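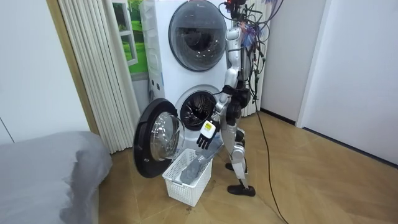
Lower machine open, basket under the hand, gray cloth in the basket.

Subject: Re: [tiroder-users] Two-arm cloth holds and the constraint timeout

Hi all,

This is a follow-up to the thread about closed-chain constraints on soft objects. I said I would write up what we changed in our setup once it had been running long enough to say something useful. It is long, so skip to the part on the timeout if that is all you came for.

Our task is laundry with one front loader: towel out of the basket and into the drum, or the other way. The robot is a humanoid with five-fingered hands. Planning is Tiroder on the main branch. Cloth segmentation and grasp proposals come from Prodden, using the head camera. The joint controllers run at 200 Hz and the planner streams arm targets at 50 Hz. Nothing unusual there, and I think most people on this list have something close to it.

The first problem was the door. With the door open, the glass bulges out into the space where the left arm wants to pass, right over the basket. Our depth data on the glass is very poor. Some returns come from the rim, which is black and solid, and the rest come from whatever is behind it. So the occupancy map ended up with a ring and a hole in the middle, and Tiroder was happy to plan a forearm through the hole.

We tried filtering and hole filling for a while and gave up. What we do now is fit the black ring, take the hinge side from the config, and insert a fixed dome mesh at the fitted pose. The mesh goes in as a static obstacle with a padding of two centimeters. It is refitted at the start of each run and then frozen. If you leave the refit on all the time, the arm covers part of the ring, the fit moves, and the planner sees the obstacle jump into the arm. You get a collision abort with nothing near anything.

The second problem was gray on gray. The gasket is gray, the arm housings are gray, and the towel we use most is gray. Prodden's default cloth mask leaked onto the gasket whenever the towel was lying near the mouth of the drum. White towels in the basket gave less trouble than I expected, even though the basket is white too. I think the square holes in the basket wall help the mask find an edge, but I have not tested that on its own. 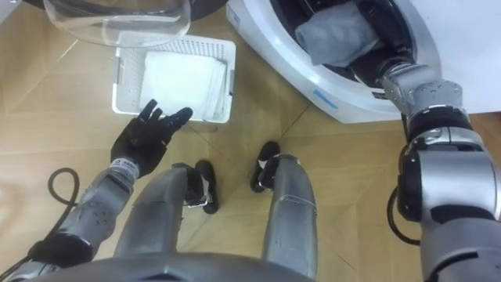

For reaching into the drum we turned off cloth tracking entirely once the hand passes the plane of the opening. The head camera cannot see the fingers in there and the mask is not worth having. The arm follows a short scripted path relative to the drum axis, closes the hand, and backs out. Tracking comes back when the wrist is outside the plane again. A grasp is accepted or rejected by looking at the finger joint positions against the commanded ones. That check is crude. A thick fold reads as a good grasp and a thin corner reads as nothing, so thin corners get dropped and tried again.

While one arm is inside, the other arm waits open-handed near the basket. We used to send it to a home pose at the side, and that added a lot of travel. The waiting pose is picked so that the arm stays below the door glass and clear of the legs. If you copy this, check the knees. The leg links were not in our self-collision pairs by default, and the file that ships with the robot model leaves them out without a warning. I added all pairs between forearms and legs by hand. Planning got a little slower and I do not mind.

Cables are the other thing missing from the model. There is a loop beside each wrist that swings out when the forearm rotates. We added a capsule on the outer side of both forearms to cover it. The planner treats it as rigid, so it is too careful in some poses, but we no longer see plans that rub the loop along the door ring.

Now the two-arm part. The sequence is: the first hand has the towel, the second hand takes it lower down, and both hands hold it for a moment in front of the drum while the cloth is lined up with the opening. Then one hand releases and regrasps closer to the edge that has to go in first. In Tiroder terms that is a single-arm phase, a dual-arm phase with a relative pose constraint, and another single-arm phase.
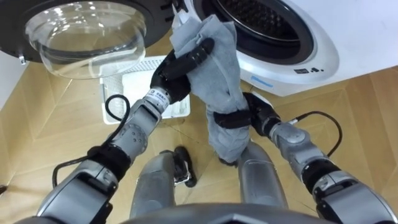

On Saturday a list member wrote:

> We see the same thing with sheets. The relative pose constraint in Tiroder
> is written for rigid objects, and as far as I can tell there is no way to
> say "no farther apart than this" without also fixing the rotation. If both
> hands are on the cloth and one of them is a bit late, the solver treats
> the gap as an error and pulls. On our rig it pulled hard enough to trip
> the wrist limits. We ended up running the arms with no constraint at all
> during the hold and just kept the speeds low.
>
> Also, does anybody know what constraint_timeout is measured from? The docs
> say "from activation" but the behavior looks more like it is from the
> first target after activation. We are on the Hirnura fork, so it may be
> different on main.

On the first point, yes, that was our experience too. Running without a constraint works if both paths are short. It did not work for us in the regrasp, where the arms have to travel in different directions around the door.

What we use now is a distance bound in place of the relative pose. It has an upper limit, set from the cloth length between the two grasps as estimated when the second hand closes, and a lower limit to keep the hands from touching. Rotation is left free on both wrists inside the normal joint limits. The bound is a cost with a steep wall near the upper limit, so small lags cost nothing. The length estimate is the weak part. Prodden gives us a path along the mask between the two hands, and if the towel is twisted or bunched up that path is shorter than the real cloth. Being too short is the safe side, so we left it.

I have this as a constraint plugin and can post the patch. It is small, but it touches the header for the base class, and anyone with their own plugins will need to rebuild. I would like to hear from the Hirnura people before I open the request, as I believe they changed that same header.

On constraint_timeout: on main it is measured from the first target that arrives after activation, so your reading is right and the docs are wrong. This matters more than it sounds. In our logs the delay between the second hand reporting closed and the first dual-arm target going out was 74 ms. During that window the constraint is listed as active but nothing enforces it, and the single-arm plan may still be moving. We had a few runs where the first hand kept going after the second had closed, and the cloth came out of the fingers.

The fix on our side was to hold the first arm still before the second hand is allowed to close, and to release the hold only when the dual-arm plan sends its first target. It costs a visible pause. I tried to shorten it by planning the dual-arm phase ahead of time from the predicted grasp. The predicted grasp was often wrong by enough that the plan got thrown away, and the pause came back anyway. I have left that code in but switched off.

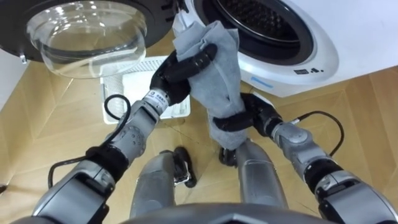 The release side has its own version of the problem. When one hand opens, the distance bound has to go away before the arm starts moving back, or the planner tries to keep the empty hand near the full one. We drop the bound on the open command and not on the open report. With the fingers on this robot there is little risk in that, but a slow gripper may need it the other way around. There is a flag for it in the patch.

A few settings for anyone trying to reproduce:

Planner rate 50 Hz, controller rate 200 Hz, no interpolation in the driver. Let the controller do it, or you get it done twice.

Cloth mask off inside the drum plane, and gasket region masked out at all times. The gasket mask is a plain annulus around the fitted drum axis.

Door mesh frozen after the first fit. Refit if the robot takes a step.

Floor plane from the robot model, not from depth. Our wood floor is shiny under the lights and the depth plane tilts.

Things I have not solved: a towel that hangs low can end up against the feet, and I have no model of the hanging part at all. At the moment we lift higher and hope. I also have nothing for a towel end that stays caught on the basket rim while the hand lifts. If the Acheampong tools have a hanging cloth check that works without a full simulation, I would be glad of a pointer to it.

I can share logs for the dual-arm phase with anyone who wants to look at the timing. They include joint states, targets, constraint status and the Prodden masks, but not the raw depth. Reply here and I will put them on the usual server.

The docs fix for constraint_timeout is a separate one-line change and I will send it tonight.

_______________________________________________
tiroder-users mailing list
To change your subscription, reply with "help" in the subject line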